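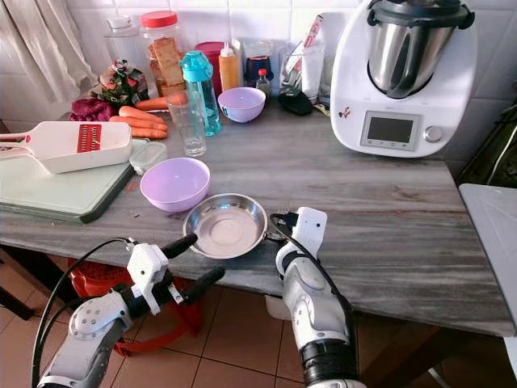

Mawar Chin schreibt mir, sie und ihr Mann haben sich im ersten gemeinsamen Jahr über nichts so oft gestritten wie über das Abwaschen. Über Geld nie, über die Schwiegereltern einmal, über den Topf mit dem angebrannten Reis jede Woche. Er wollte ihn einweichen lassen, sie wollte ihn sofort sauber haben, und beide fanden, dass der andere es aus Prinzip macht. Sie bittet um Tipps für Paare, die zusammen eine kleine Küche haben.

Ich sammle solche Tipps seit mehreren Jahren, zuerst für mich selbst und dann für die Leser von dieser Seite. Deutsch ist nicht meine erste Sprache, und in meiner Ehe wird in zwei Sprachen gestritten. Vielleicht achte ich deshalb so sehr auf die kleinen Sätze, die man in der Küche sagt.

Der angebrannte Topf

Zuerst die praktische Seite. Bei einem Topf aus Edelstahl bedeckt man den Boden mit Wasser, gibt einen Esslöffel Natron dazu und lässt es 15 Minuten leise kochen. Danach den Herd ausschalten, den Topf abkühlen lassen und mit einem Holzspatel über den Boden gehen. Für Aluminium ist Natron nicht geeignet, es wird davon dunkel. Bei beschichteten Pfannen nehme ich nur warmes Wasser und Spülmittel und eine weiche Bürste.

Jetzt die andere Seite. Machen Sie aus, wie lange ein Topf bei Ihnen einweichen darf. Bei uns gilt: bis zum Schlafengehen. Vorher sage ich nichts, auch nicht mit dem Gesicht. Nach dem Zähneputzen darf kein Topf mehr im Becken sein. Mein Mann hat zuerst eine Grenze von 24 Stunden vorgeschlagen, das war mir zu viel. Eine Grenze, die beide gesagt haben, ist leichter auszuhalten als eine, die nur einer im Kopf hat.

Wer kocht, wäscht nicht ab?

Diese Regel kennt fast jedes Paar, und bei vielen funktioniert sie auch. Bei uns nicht. Ich koche mit einem Topf und einem Brett, mein Mann kocht mit allem, was im Schrank steht. Wenn er gekocht hatte, stand ich eine Stunde am Becken und wurde dabei immer stiller. Er merkte davon nichts und war stolz auf sein Curry, das übrigens sehr gut war.

Wir machen es jetzt so: Wer kocht, wäscht das Kochgeschirr ab. Wer nicht kocht, macht die Teller, die Gläser, den Tisch und den Müll. Seitdem braucht er für dasselbe Curry eine Schüssel weniger.

Endang Raju, mit der ich darüber lange telefoniert habe, teilt lieber nach Tagen. An ihrem Tag gehört ihr die ganze Küche mit allem Schmutz, an seinem Tag setzt sie keinen Fuß hinein. Sie sagt, für sie ist es eine Erholung, wenn sie nicht wissen muss, wie es dort aussieht.

Das Umräumen

Wer ohne zu fragen die Gewürze umstellt, meint es gut. Der andere steht am nächsten Abend mit heißem Öl vor dem Schrank und findet den Kümmel nicht. Ich habe das selbst gemacht, mehrmals, und jedes Mal auf ein Lob gewartet.

Räumen Sie zu zweit um oder gar nicht. Nehmen Sie sich immer nur einen Schrank vor. Alles kommt heraus, der Boden wird mit lauwarmem Wasser und einem Tropfen Spülmittel gewischt und muss gut trocknen. Beim Einräumen darf jeder sagen, was er täglich braucht, und diese Sachen kommen zwischen Hüfte und Augen. Die Höhe richtet sich nach der kleineren Person. Ich bin 16 Zentimeter kleiner als mein Mann und habe drei Jahre lang für die Teetassen einen Hocker geholt, bevor ich etwas gesagt habe.

Doppelte Dinge

Beim Zusammenziehen bringt jeder seinen Dosenöffner mit, seine Reibe, seine Schöpfkelle. Wir hatten 13 Kochlöffel. Bitte werfen Sie in den ersten Monaten nichts weg, was dem anderen gehört, auch wenn es hässlich ist. Packen Sie alles Doppelte in einen Karton und stellen Sie ihn in den Keller oder unter das Bett. Was bis zum Frühling keiner geholt hat, darf gehen. Über den Karton selbst haben wir nie gestritten, über eine Knoblauchpresse vorher zwei Abende.

Eine Ausnahme gibt es: Messer. Jeder behält sein eigenes Messer und schärft es selbst oder lässt es schärfen. Holzgriffe mögen keine Spülmaschine und freuen sich hin und wieder über etwas Leinöl. Den Lappen mit Leinöl danach bitte flach ausgebreitet draußen trocknen lassen und nicht zusammengeknüllt in den Eimer tun, er kann sich von selbst entzünden.

Der Schwamm

Ein kleines Ding mit großer Wirkung auf die Stimmung. Nach dem Gebrauch ausspülen, fest ausdrücken und hochkant hinstellen. Liegt er im Wasser, riecht er am nächsten Morgen. Bei uns wechselt derjenige den Schwamm, der zuerst daran riecht und das Gesicht verzieht. Man kann auch Spültücher aus Baumwolle nehmen und sie bei 60 Grad mitwaschen, dann fällt die Frage weg, wer neue kaufen muss.

Sätze, die in der Küche nicht helfen

„Ich mache das schnell selbst.“ Der andere hört: Du bist zu langsam.

„Warum hast du nicht gefragt?“ Darauf gibt es keine gute Antwort.

„Bei meiner Mutter war das immer so.“ Diesen Satz habe ich auf Deutsch gelernt, und ich habe ihn viel zu gut gelernt.

Was bei uns hilft, ist eine Bitte mit einer Uhrzeit. „Kannst du bis acht die Arbeitsplatte frei machen, ich möchte Teig ausrollen.“ Das ist fast unhöflich kurz, aber man weiß, was gemeint ist und wann es fertig sein soll. Früher habe ich gesagt: „Es wäre schön, wenn hier mehr Platz wäre.“ Mein Mann hat dann freundlich genickt und ist ins Wohnzimmer gegangen.

Wenn schon gestritten wird

Gehen Sie aus der Küche hinaus. Es gibt dort zu viele Dinge, die laut sind, wenn man sie hinstellt. Den Herd vorher ausschalten, beide schauen nach. Wir setzen uns auf die Treppe im Hausflur, dort muss man wegen der Nachbarn leise sprechen.

Zu Mawars Reistopf noch ein Nachtrag. Reis brennt weniger an, wenn man ihn vorher wäscht, bis das Wasser fast klar ist, und ihn nach dem Aufkochen auf die kleinste Stufe stellt, mit geschlossenem Deckel und ohne zu rühren. Am Ende zehn Minuten neben der Platte stehen lassen, dann löst sich auch die untere Schicht besser. Mawar hat es in der Zwischenzeit versucht und schreibt, ihr Mann hebt noch immer den Deckel.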